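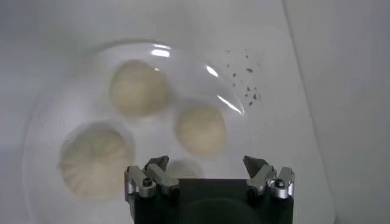 Went to the Drindby open day in Talgate on Saturday and I'm going to post my notes in pieces, as I have a bus ride and a grudge. They invited the public to see "the kitchen of next year." The kitchen of next year has an arm over a white table and a clear glass bowl with four steamed buns in it, and some dark crumbs off to one side of the bowl that had more contrast than anything else in there. White buns, clear glass, white table. If you wanted to make life hard for a machine that looks at things you could do worse, so fine, one point to them for that.

The talk before the demo ran long. Slide two said the company has logged 1904 hours of "food contact time" since it started. I asked what counts as food contact time. Gripper on food, or gripper near food? The answer was that it's a blended number.

I've been to a lot of these. A blended number is one I write down and don't repeat at dinner.

The presenter was Anahera Ormsby, who runs their handling team, and I'll say up front she was the best part of the day. She took questions standing right next to the thing and didn't once say "journey."

Her pitch: a steamed bun is soft, it sticks, it marks if you squeeze it, and every one is a slightly different shape. The job is to pick one up and put it on a tray without leaving a dent. That's the whole job. I make buns at home – badly – and I agree that it's harder than it sounds.

First run I watched: reach, close, lift, tray. Slow. My neighbor timed it on his phone and then wouldn't tell me the number, so I'll just say I could have eaten the bun.

Second run: it went down, stopped, backed off, went down again. A guy at the laptop typed something. I asked if he had just helped it. He said he had "confirmed a grasp." I asked if it would have gone ahead without him. He looked at Anahera. She said no, not on that one, and that they keep a person confirming anything the software isn't sure of. Straight answer. Should have been on a slide.

So I asked how often that happens. She had the June figures with her: 1550 picks tried on buns, 902 done with no help. The other 648 needed a person or got dropped or squashed. She didn't split those up and said the split was messy.

That's 58 percent, for anyone on a bus without a calculator. The flyer by the door says "hands-free handling."

Do I think 58 percent is bad? For metal fingers and a soft bun, I really don't know. Might be pretty good. I just think you put it on the flyer and let people decide, instead of making some crank in the third row drag it out of you.

Also asked about cleaning. There are hex screws set right into the housings on the fingers, and I have scrubbed enough equipment in my life to know what dough does when it finds a little round hole. Anahera said the version for real kitchens will have covered fingers and this one is for lab work only. When's the covered one due? No date.

The Tuhiwai people had a table in the back room with a tray sealer. It sealed trays. I stood there for a good while. Very restful.

Brornutow was supposed to show a dishwasher loader and had a banner and a bowl of mints. The loader was "in transit." I took two mints.

Someone asked me if I tried a bun. No. The ones the machine handled weren't for eating and the ones for eating were gone by the time the talk let out.

They counted 388 visitors, per the email that landed this morning (1/7/19), which also calls the demo "fully autonomous." I was in the room! The guy with the laptop was in the room!

I've written back asking them to fix that line and to send the June split if they ever sort it out. I'll post it here if I get it, good or bad.

Would I go again? Yeah, for the Q and A. I'd skip the talk and get there early for the buns.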